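4. Preferências de privacidade e cópia dos seus dados

Antes de começar, uma palavrinha: esta parte do manual costuma ficar para depois, e nós compreendemos muito bem, porque quem acaba de instalar o Andilix quer é começar a usá-lo. Mas são poucos minutos, pode fazê-lo com um café ao lado, e fica tudo arrumado do seu lado desde o primeiro dia.

4.1 Abrir o painel de privacidade

1. Inicie sessão no Andilix com a conta de administrador (a conta de convidado não mostra este menu).
2. No canto superior direito, toque nas suas iniciais e escolha Conta > Privacidade.
3. Introduza o código de 7 algarismos que lhe enviámos por SMS. O código é válido durante 900 segundos; se entretanto tocar à porta o carteiro, não se preocupe, peça outro em Reenviar.

Nota: se o painel aparecer em branco, atualize a aplicação para a versão 171 ou posterior e volte a entrar.

4.2 Escolher durante quanto tempo guardamos os registos

1. Abra o separador Conservação.
2. Selecione o prazo para cada tipo de registo: acessos, alterações e mensagens de apoio. Pode escolher prazos diferentes, e muitos dos nossos clientes fazem-no.
3. Indique o limite de registos por utilizador. O valor de origem é 3000 e serve bem à maior parte das equipas.
4. Toque em Guardar e espere pelo visto verde.

Cuidado: ao encurtar um prazo, os registos mais antigos são apagados na noite seguinte e não temos forma de os recuperar. Se tiver a menor dúvida, faça primeiro uma cópia, como explicamos já a seguir.

4.3 Pedir uma cópia dos dados

1. No mesmo painel, escolha Os meus dados > Pedir cópia.
2. Assinale o formato (CSV ou JSON). Para abrir numa folha de cálculo, o CSV é o mais cómodo.
3. Confirme o endereço de correio eletrónico e envie o pedido.
4. Quando receber a mensagem da Flornis, siga a ligação e descarregue o ficheiro.

O ficheiro vem protegido com a palavra-passe da conta. Guarde-o num sítio seguro, de preferência fora do ambiente de trabalho do computador, que é onde todos nós acabamos por deixar as coisas!

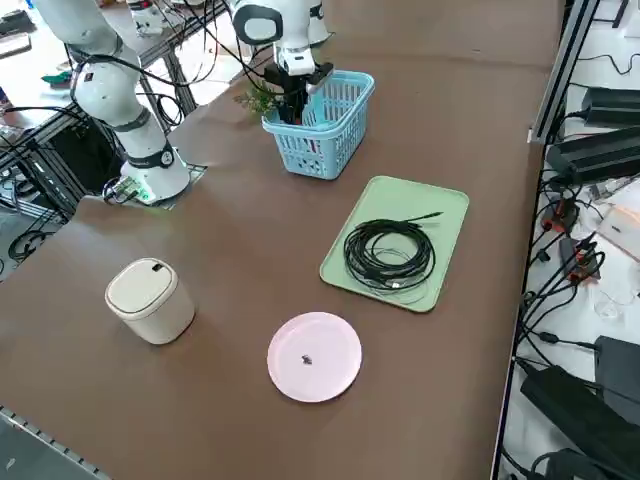

APOIO AO CLIENTE › Perguntas sobre privacidade

4.4 Retirar um consentimento

1. Abra Privacidade > Consentimentos.
2. Desligue o interruptor junto à finalidade que já não quer autorizar, por exemplo as estatísticas de utilização partilhadas com a Visser.
3. Confirme na janela que se abre.

Retirar um consentimento não afeta o tratamento feito até esse momento, nem lhe fecha a conta. Pode voltar a dá-lo quando quiser, pelo mesmo caminho.

Nota para quem vem da Cerkberg: os consentimentos antigos não passam automaticamente para o Andilix e têm de ser dados de novo no primeiro acesso.

Se alguma coisa não bater certo, escreva à nossa encarregada da proteção de dados, Tâm Phùng, através do formulário em Ajuda > Contactos. Indique o nome da empresa e o passo em que ficou parado, mas, por favor, nunca a palavra-passe.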